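Section 6. Pick-and-place profiles for small objects

Read this section before you enable automatic picking in Sondside. It assumes the arm is already homed and that you have finished the tool set-up in Section 5. It also assumes you have seen planning software demonstrated before and are prepared to be let down by it a little.

The defaults are tuned for boxes. A box has flat sides, stays where you put it, and forgives a planner that is off by several millimeters. Small upright objects do none of this. If you load the box profile and point it at anything narrow, Sondside will report a valid plan and a confidence value, and neither one tells you much about the grasp.

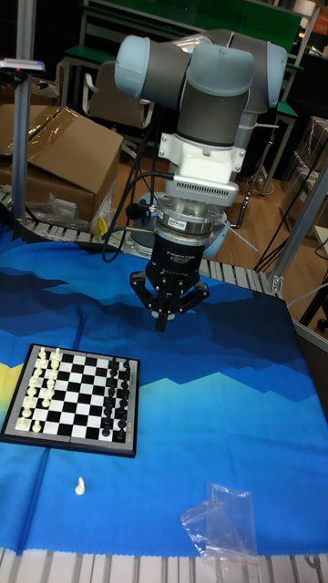
Đinh
Integration engineer, Brornlow

6.1 Load the profile

1. Stop any running job. Wait for the status line to read IDLE.
2. Open Profiles and choose Grullby Small Object. Do not edit the copy marked Factory.
3. Save it under a new name.
4. Set the tool to your own gripper model. The profile comes with a two-finger tool selected, and the software will not warn you if the gripper on the wrist has three.
5. Check the payload entry. Include the adapter, the sensor and the gripper. If you leave the sensor out, the force readings will look believable and be wrong.

Note: The Auto-Detect Tool button reads the gripper's electronic ID only. It knows nothing about brackets or spacers. I would leave it alone and type the numbers in.

6.2 Zero the force sensor

1. Move the arm to a free pose with the fingers pointing straight down.
2. Let it stand still until the force trace goes flat.
3. Press Zero. Sondside averages 1000 samples and stores the result.
4. Tilt the wrist a few degrees and bring it back. If the trace does not return to zero, go back to 6.1, step 5.

Caution: Never zero while the gripper is touching or holding anything. The planner will treat the contact as normal and press harder on the next approach.

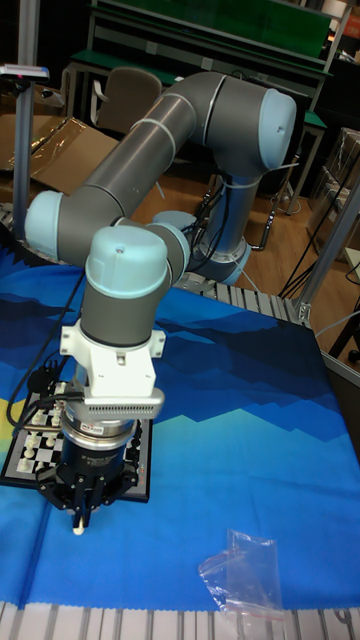 The stored zero also drifts as the arm warms up. The release notes say that drift is handled in the background. In my tests it was handled for a while and then it wasn't, so repeat the steps above whenever you change tools and again after a long pause. If the trace wanders between picks, stop the job and zero again before you touch any other setting.

6.3 Set up perception

1. Capture the work surface with the arm parked clear of the camera.
2. Draw the pick region by hand. Keep it tight.
3. Set Minimum Score to 68. Lower values find more objects, including several that don't exist.
4. Turn off Surface Auto-Fit if the surface is patterned. Enter the table height yourself.
5. Press Detect and compare the overlay with the table, one object at a time.

Do not trust the object total in the corner of the window. Two objects standing close together are often merged into one, and the total gives no hint of it.

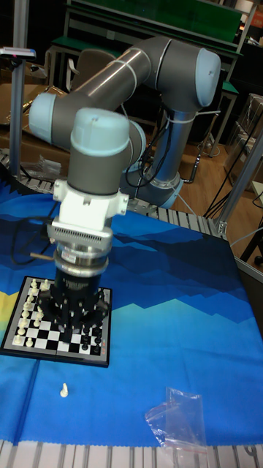

Clearance is where the planner is weakest. It checks the path of the tool center point with care and treats the open fingers as an afterthought. In a packed layout such as the black chess pieces at the right side of the board, the spread fingers reach down over several neighbors at once, and a path that is clean for the center point may still knock something over. Set Finger Envelope to Full before you plan in rows like these. Planning gets slower. A single piece off the board, like the white pawn standing on the cloth, is a better first target.

6.4 First run

1. Set speed to the lowest step and keep a hand near the stop button.
2. Choose one isolated object. Run Plan, then Preview.
3. Watch the preview from the side view. The top view hides finger collisions.
4. Run the approach only. Confirm the finger height by eye – the preview is drawn from the same numbers you are trying to check.
5. Run the full pick.

If the job stops with error 3380 (grasp not confirmed), look at the gripper before you press Retry. Retry repeats the same plan with the same data. Press Detect first, then plan again.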